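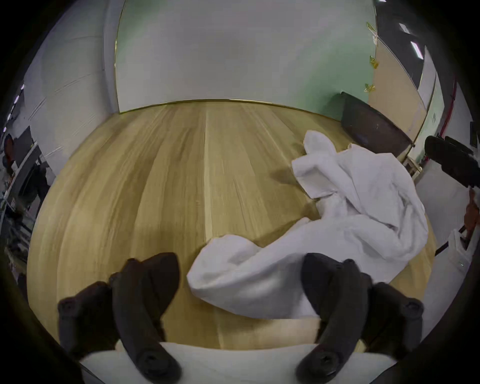
Ticket: Towel folding stops at second fold
Product: Sepp, household skills package
Site: Nollau
Status: Open, waiting for supplier
Priority: Medium

We use cookies to remember your ticket settings and to improve this portal. Accept all | Manage preferences

Problem as reported

Since the update in July, Sepp does not finish the towel task. The first fold is usually acceptable. Before the second fold the arm stops above the cloth, opens the fingers, waits, and then returns to the start position. No error is displayed. In the log there is only the line "no valid corner", repeated until the time limit of 30 seconds.

We would like to know if this is a fault of the software or if our expectation is too high. The customer, Bustia, wants to use the machine in a small guesthouse laundry, and they ask us every week if it can fold towels yet. At the moment I can not answer yes.

What we have tried

1. Restarted the controller and loaded the previous settings. No change.

2. Calibrated both fingers again. The left one was slightly out of position, but after correction the behavior is the same.

3. Laid the towel flat by hand before the start. In this case the task is completed almost always. I do not consider this a solution, for the reason that a person who lays the towel flat can also fold it in the same time.

4. Put the towel on the table in a heap, as it comes out of the basket. We made 100 trials in this way, all with the same white towel. Sepp completed 48. In most of the others it took hold of a crease in the middle of the cloth and treated it as a corner. When it lifts, the real corner falls under the rest, and then it is not found again.

5. Changed the towel for a dark blue one. It became better on the oak table, but I have not enough trials to give a number. The guesthouse has only white towels, so I did not continue.

6. Closed the blinds. My idea was that the soft shadows of the cloth disturb the corner search. The result was not clear. Some trials were better and some were worse.

Reply from Skisico support, Friday, 10:40

Thank you for the detailed report. The line "no valid corner" means the confidence is below the limit. You can lower this limit in the expert menu, under Grasp, Cloth. Please note that the arm will then make more attempts and also more wrong ones. Could you please send the logs of five failed trials, and also the size and weight of the towel?

Our answer, Friday, 14:15

Logs are attached. The towel is 100 cm long and of medium thickness. We do not have a scale here, I will send the weight later.

We lowered the limit one step. Sepp now tries again after the first failure, which I find an improvement. But one time it folded the towel together with the cleaning cloth that was lying beside it, and reported the task as completed. For a laundry this is worse than stopping. I have set the limit back.

Two questions remain for us:

- Is it possible that the arm shakes the towel out before it searches for corners? A person does this without thinking, and I believe it would solve a big part of the cases.

- Can the task stop with a message, so that the staff know they have to help? Now the arm goes back to start and looks as if it were ready.

Until we have an answer, we told Bustia that Sepp can fold towels which are already laid flat, and that heaped towels still need a person. They were not happy, but they want to keep the unit for the trial.

Next step: supplier to check the logs and confirm if a shake-out motion is planned. Please do not close this ticket automatically.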